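**The Licorice Problem**

Salt licorice splits a room faster than anything else you can put in a paper bag. Ebony Sheehan knows this. She sells it anyway.

Her shop, Ardeleanu, is narrow, badly lit, smells of anise and cold metal. Jars to the ceiling. 52 kinds of licorice on the wall behind the register and she has opinions on every one. Named after the family who had the place before her. She kept the sign, it was cheaper.

"People come in on a dare," she says. "Then a few come back alone."

The dare is usually Skuvidmont. Small black diamonds, dusted white, imported in tins of 300 grams. First comes salt. Then something closer to ammonia, up the back of the nose — that's the salmiac, the ammonium chloride that gives Nordic-style licorice its kick. Then, if you hang on, a slow dark sweetness like burnt molasses. I didn't hang on the first time. Napkin.

Second time was better. By the fourth I was buying a tin.

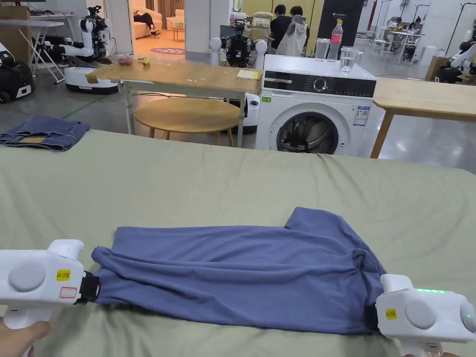
Texture is where the arguments really start. Yiğit Bilgin cooks licorice in a rented kitchen under the name Kimero, nine trays a batch, and he wants a chew that fights back. Wheat flour, molasses, licorice extract, low heat, a lot of stirring. Too little flour and it slumps. Too much and you're eating a shoelace. His test is the pull: one end in each hand, stretched lengthwise like a T-shirt held out over a bed, and he watches where it wrinkles and where it goes thin. A good rope gives a little, then stops. Bad one snaps clean, and goes in the scrap bucket, which his customers keep asking to buy.

He'll sell it to them, by the way. Ask for "ends."

The soft crowd has its own hero. Lorna Drummond makes the Ikidis line, Australian-style, thick and plush, almost a cake. Less bite, more fruit. She does a raspberry one she's a bit embarassed by. Outsells the black every month of the year exept May, when she runs her plain black at half price and the regulars fill their freezers. Yes, freezers. Frozen soft licorice goes fudgy and strange and I recommend it.

Now the purists. Erzsébet Hajdu grew up chewing the raw root, the actual stick, and thinks most candy on the shelf is anise wearing a costume. She has a point. Plenty of "licorice" in American checkout aisles has no licorice in it at all. The red ropes almost never do. Check the label for licorice extract or licorice root. Anise oil on its own means you're getting the smell of the thing and that's about it.

Hajdu sliced me a bit of root with a pocket knife. Woody, yellow inside, sweet in a way that creeps up on you and then won't leave. Still there an hour later, over coffee. Ruined the coffee.

One real warning. The sweet compound in the root, glycyrrhizin, can raise blood pressure and pull down potassium if you eat a lot of it day after day. If you have heart trouble or take blood pressure pills, talk to your doctor before you start a tin-a-week habit. Sheehan has a card about it taped to the register.

Where to start, if you're starting: Ikidis plain black. Then Kimero ropes. Skuvidmont last, with water nearby and low expectations.

Cameron Pringle, who works the counter at Ardeleanu on busy afternoons, hates all of it. Eats lemon drops out of his apron pocket.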